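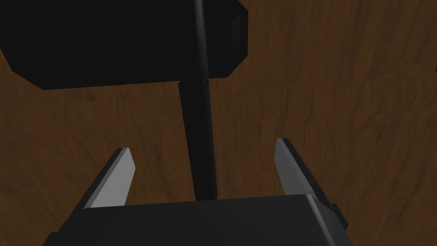
Vurnach Tabletop Kit: my notes on the sim pack

I've been running the Vurnach kit for a few weeks now, so this README is half data card and half review. If you only want the files, skip down to What's in it.

Vurnach sells the kit as a scene pack plus a gripper model for the Janton simulator. You get tables, hand tools, a two-finger gripper and a wrist view that looks down past the fingers. I bought the small license and used it to make a grasping set called Ulik, which you're welcome to use!

What's in it

1229 episodes, 200 of them held out for testing
24 tool models, hammers included
Wrist view plus joint and gripper readings for every episode
Everything is rendered, no real camera footage at all

Setting it up

Install Janton first, then unpack the kit into the assets folder and run the Akl converter on the episodes. Akl is a free add-on (a little clunky, but it does the job). On my desktop with 4 workers it finished over lunch.

What I like

The gripper is nicely made. The pads are a lighter gray than the housing, so you can tell where the fingers are even when the rest is dark, and they open a lot wider than a hammer handle. Lining up on a handle from above is easy to follow by eye.

What bugs me

Black tools! The hammer head is close to one flat dark shape with hardly any highlight on it, and the wood table is on the brown side too. I'd love a brightness slider. Tools can also run out of the wrist view when the gripper gets close, so don't count on having the whole object in every shot.

Would I buy it again? For practice grasps, yes. For anything with shiny metal I'd wait for the next release, which Vurnach says is due in September.

Bug reports go in the issue tracker. Please include the episode number and your Janton version.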